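Lerkier to Open Grivbridge Kitchen Showroom and Cooking School in August

GRIVBRIDGE -- Lerkier, the family-owned maker of kitchen sinks and countertops, will open its first combined showroom and cooking school in Grivbridge this August. The building will hold 18 full-size kitchen displays on the ground floor and a teaching kitchen upstairs, where residents can sign up for evening and weekend classes.

The company has leased the former Ledesma furniture store, which had been vacant for six years. Work on the building began in the spring. The original brick front and the large street windows have been kept, and a new elevator now serves the second floor.

"People buy a kitchen once or twice in their lives, and most of them choose it from a sample the size of a playing card," said Graziella Valentini, general manager of Lerkier. "We wanted a place where a customer can stand at a counter, turn on the water and find out whether the sink is too deep for them. You can't learn that from a catalog."
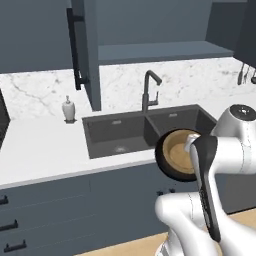
Lerkier surveyed 1,671 customers before settling on the layout of the showroom. Sinks drew more comments than any other part of the kitchen, ahead of storage and lighting. The most common request was for two basins of different sizes, so that large pots could go on one side while the other stayed free for rinsing. The dark gray double-basin sink in a white countertop, with the left basin the larger of the two, follows that pattern and will be one of the core layouts offered in Grivbridge. Single-basin models will be sold as well, along with a shallower version for customers who prefer to work seated.

Survey responses also led the company to set one display aside for small apartments. It fits a sink, a cooktop and a full-height pantry along a single wall. Another display has lower counters throughout and open space underneath for a wheelchair. Both were reviewed by local residents before the plans were approved, and the height of the lower counters was changed after their comments.

The cooking school will be run by Mabli James, who taught adult education classes in Grivbridge for 18 years and joined Lerkier last winter. James has planned a first term of six courses: basic knife skills, weeknight soups, bread, cooking for one, preserving fruit, and a class for teenagers getting ready to live on their own.

"I have taught in church basements and in a school cafeteria where half the burners didn't light," James said. "The first thing I asked for was enough counter space for everybody to have their own board and their own bowls. The second was a good dishwasher. I got both, and after that we started talking about recipes."

Each class will be limited to 18 students. Participants will work in pairs and take home what they make. Aprons, knives and mixing bowls will be provided, and students may bring their own if they prefer. Ingredients are included in the course fee, except for the preserving class, where students bring their own jars.

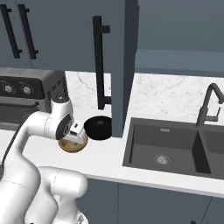
Tan and black bowls on a white kitchen countertop.

Countertops for the building are being supplied through Grekix, a surfacing company that has worked with Lerkier on previous projects. Customers will be able to borrow full-size countertop samples for up to six days and try them at home under their own lighting. Valentini said the loan program grew out of complaints about whites that looked right in a store and turned yellow or blue in a north-facing kitchen.

The opening will bring new sales, installation and teaching positions to Grivbridge. Hiring is under way, and applicants for installation jobs do not need previous experience with stone or composite materials. Training will take place at Lerkier's existing workshop before the showroom opens.

Lerkier will also take back old sinks and taps from customers who order a replacement. Stainless steel and brass parts will be sent for recycling. Usable sinks will be cleaned, checked for cracks and leaks, and sold at a reduced price from a counter at the rear of the building -- first come, first served, with no reservations.

Parking is available behind the building, with an entrance from the side street. The showroom will open at 9 a.m., and evening classes will begin at 6 p.m. Registration for the first term will open at the front desk and by phone in August. So far 387 people have asked to be added to the mailing list for class announcements, and a second session of the bread course is being considered.

About Lerkier

Lerkier designs and makes sinks, taps and countertops for home kitchens. The company sells through independent dealers and its own workshop, and offers measuring, delivery and installation. The Grivbridge location will be its first to include a cooking school.

Media inquiries may be directed to Graziella Valentini at the Lerkier office. Interviews with Mabli James and advance visits to the showroom can be arranged on request.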